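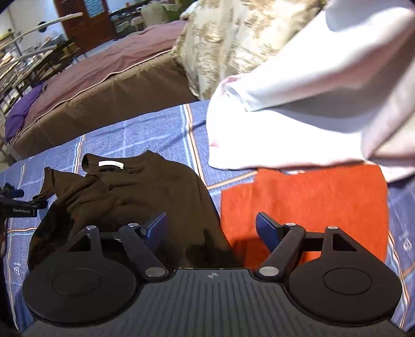 Folding a T-shirt

Folding a T-shirt is the ordinary household task of reducing a short-sleeved shirt to a flat, more or less rectangular bundle that can be stacked, stood on edge in a drawer or laid in a suitcase. It usually follows washing and drying, and in a great many homes it is done on the bed, which is the largest soft surface most people own and happens to stand close to the dresser.

Preparation

A shirt that has been lying in a heap is first shaken out by the shoulders and laid down, front or back facing up according to the method. The neck label is a great help here, for it sits at the back of the collar and shows at a glance which end is the top and which side is which. A dark shirt with no print can otherwise be surprisingly hard to read when it is crumpled. The wrinkles are then smoothed from the middle outward with the flat of the hand.

A checked or plaid bedsheet makes a pleasant folding surface, as its stripes can serve as a ruler – the side of the shirt is lined up with one stripe and the hem with another that crosses it. The trick only works when the sheet itself has been pulled straight, and many people fold quite happily without it.

Common methods

In the flat fold, sometimes called the store fold, the shirt lies face down. Each side is brought in toward the center with the sleeve turned back on itself, and the hem is then carried up to the collar. The finished bundle shows the neckline and stacks well on an open shelf.

The file fold begins in much the same way but ends in thirds, giving a small, firm packet that stands on its edge. The household writer Rigoberto Marulanda recommends it for deep drawers, where the bottom of a stack is so easily forgotten.

Rolling is favored by travelers. The sides are folded in and the shirt is rolled from the hem toward the collar, snugly but without pulling at the fabric.

Folding boards

Hinged boards, such as the Flulell, give every shirt the same width. Rüdiger Fröhlich, in his booklet on linen closets, finds them a comfort to anyone with a big family's wash to get through, though he admits that he still folds his own shirts by hand – on the bed, with the radio going.

See also: Ironing; Linen closet; Bedsheet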